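Can Two Arms Bag the Groceries Yet?
Project report, Puvach team: Renu Kashyap, Slamet Majimbun, Seema Srivastava
Advisor: Deepak Grewal

3. The bagging task

Folding towels went better than we hoped, so for August we picked something meaner – moving oranges from a basket into a thin plastic bag. A kid can do it without looking. For a machine it's two jobs at once, and we loved working on it!

We gave the system 50 tries. One arm handles the bag and the other goes for the fruit. A try counted only if an orange ended up inside the bag and stayed there.

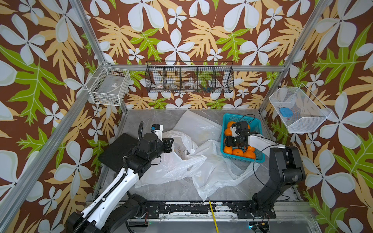
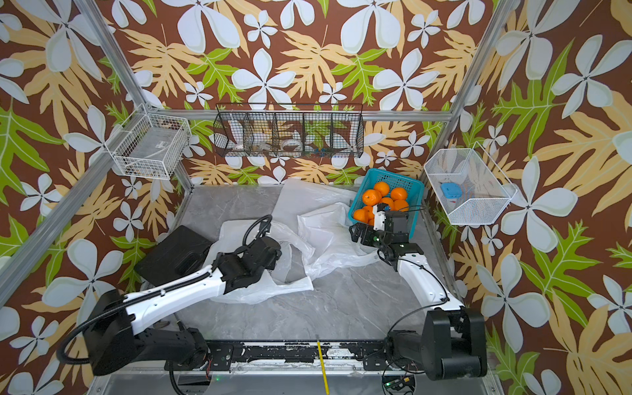
Figure 2. The bagging setup at two moments, with the right gripper at the basket of oranges in both.

19 tries counted. Picking up the fruit was the easy half, even with oranges packed close together. The bag was the trouble. It slides, it sticks to itself, and the opening is never in the same place twice. Seema's favorite was try 2, when the bag came up along with the orange.

So, can a machine do this chore yet? In our view no, but 19 is far more than we had in July, when we had zero. Next we want to try paper bags, which hold their shape – and then eggs, if Deepak lets us.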